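Cell diary – April, Plandum bench

7.40. In early, kettle on, nobody else about except Zamfira, who had beaten me to the good chair. Left arm faulted overnight again. Log says joint three, position error, then a lost-comms message from the gripper 12 seconds later. So which came first? Lucian reckons comms. I reckon the joint. We have been having this argument for a fortnight.

8.15. Power down, wait, power up. Both arms homed. Left one a bit grumbly at the shoulder but it homed. Ran the slow stretch routine, the one Lucian wrote after the Wattimena visit, both arms up over the table and back to park. Fine. Again. Fine. Third time the left gripper dropped off the bus as the wrist came round.

So it's the cable, or the plug, or the servo. Not the joint. Fine, Lucian, have your biscuit.

8.50. Cable route. I have never liked it. Purple lead comes off the servo block, loops along the arm and back to the base, and how much slack there is depends on who last did it and what mood they were in. Too little and the plug gets tugged at full reach. Too much and it wants to catch on anything taller than a cup. Measured the loop properly this time – 300 mm free between the wrist and the first tie. Wrote it on tape and stuck it inside the cupboard door, so next time there's no debate.

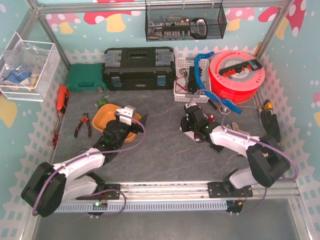

Unplugged at the servo end with the power off (Zamfira stood over me while I said it out loud, power is OFF, after what happened in the winter). One pin looked dull. Cleaned it, bent the little spring back out a touch with a pick, pushed it home. Proper click. I don't remember it clicking before.

9.30. Retest. Slow, then half speed, then full. Nine runs at full without a dropout. Then Lucian wiggled the lead by hand while it was parked and it stayed up. He looked almost dissapointed.

10.05. Phone. Trernent about the spare servo. They have it, they can't say when it leaves them. Asked for two. The man said he'd have to check if we were allowed two. Allowed! Left it with him.

10.20. While the cell was down did the rail. Should be monthly, has been more like whenever. Wiped the length of it, checked the bolts under both mounting plates with the short key. Left side all tight. Right side, one at the back moved nearly a quarter turn before it bit. That might explain the grid drift Zamfira keeps on about, might not. Marked the heads with paint pen so we can see if they walk.

Duct: lids off, poked about, lids on. Dust, a washer, a sweet wrapper. Not mine.

11.10. Argued about finger pads. The Grirketier ones last longer but they're slippery on smooth plastic. The mesh ones grip well and go bald at the tips. Decided on mesh for now and swap on a fixed count, not when somebody happens to notice. Counter says 746 closes on the current pair, which seems low, so I suspect the counter was reset when the controller was reflashed. Ask L.

Lunch. Soup. Too hot, ate it anyway, tongue ruined.

1.30. Wrist camera check. Focus first, then the view. What we want is both fingertips in at the bottom corners, the same amount each side or near enough, and the middle of the table clear between them. If one side creeps in further than the other, the bracket has twisted, and all the pick offsets go with it. Ours was out by a hair. Slackened the two clamp screws, nudged, nipped up, looked, nudged back. Six goes at it. The screws pull it round as they tighten, so you have to aim off a bit to the left and let it come to you. Must write that in the cell book becuase I forget every single time.

2.15. Used the white peg board as the target. Two upright pegs, easy edges, and it shows up nicely on the grey. Jogged over it, closed the fingers on air above a peg, opened, came down, closed on the peg. Lift, hold, put back. Zamfira called the numbers and I typed them. She calls them too fast. I type too slow, according to her.

Saved the new offsets under today's name and kept the old file. Last time we overwrote it and lost an afternoon. 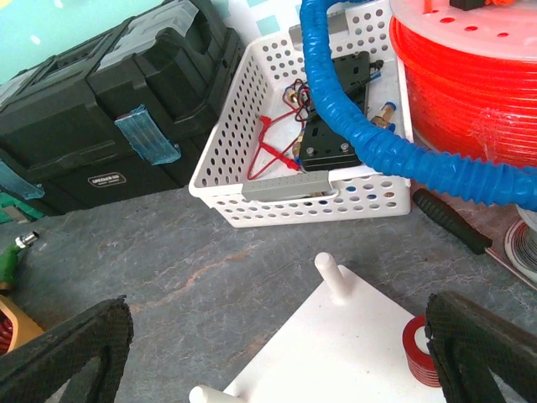

Still to do

– Ring Trernent back if no word by tea time tomorrow
– Ask Lucian about the close counter
– Paint pen marks: look again after a full shift of running
– Same 300 mm loop on the right arm, compare with what it has now
– Write the camera bracket trick in the book, in INK
– Order mesh pads, two sets

4.45. Left it cycling at half speed with Lucian watching. No faults when I put my coat on. Zamfira wants the Wattimena parts run on it first thing, I said after the bolt check. She said fine in the voice that means it isn't. Home. Bus was late.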